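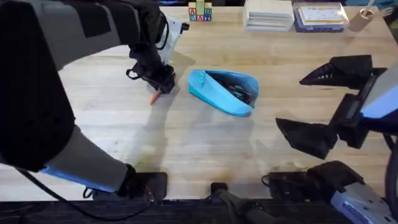
¿Cómo organizáis el estuche para que no acabe todo revuelto?

Hola a todos, a ver si me echáis una mano. Mi hija empezó en enero en un cole nuevo y lleva un estuche azul de tela, de los blanditos. Dentro mete de todo: lápices, bolis, ceras, la goma, virutas... La profe nos ha pedido que vaya con lo justo y bien colocado, y yo ya no sé si comprar uno rígido o enseñarle a ordenar este. ¡Le encanta y me da pena cambiárselo! ¿Qué hacéis vosotros?
Edusen

Heike Böttcher
¡Yo no lo cambiaría! En casa tenemos dos criaturas y los de tela aguantan muchísimo (el rígido nos duró hasta la primera caída). Vacíalo entero encima de la mesa con ella delante y que elija lo que usa de verdad. Nosotros pasamos de 40 cosas a 18, con eso te lo digo todo. Luego los lápices largos primero, todos con la punta hacia el mismo lado, y lo pequeño al final, cerca de la boca.

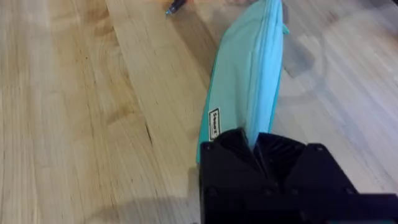
Con la cremallera, paciencia: que sujete el estuche por un extremo con una mano y tire con la otra, sin forzar. Si se atasca, pásale la mina de un lápiz por los dientes un par de veces y verás qué bien corre. Ah, y las ceras ponlas en una bolsita aparte, que manchan la tela por dentro y luego no hay quien lo saque. Repasarlo nos lleva unos 10 minutos, antes de cenar.

Lenz
Lávalo a mano con agua fría y jabón, el mío quedó como nuevo.

Daltberg
Nosotros al final compramos uno de dos pisos y fatal, pesa un montón y el niño solo usa el de arriba. Quédate con el que tienes.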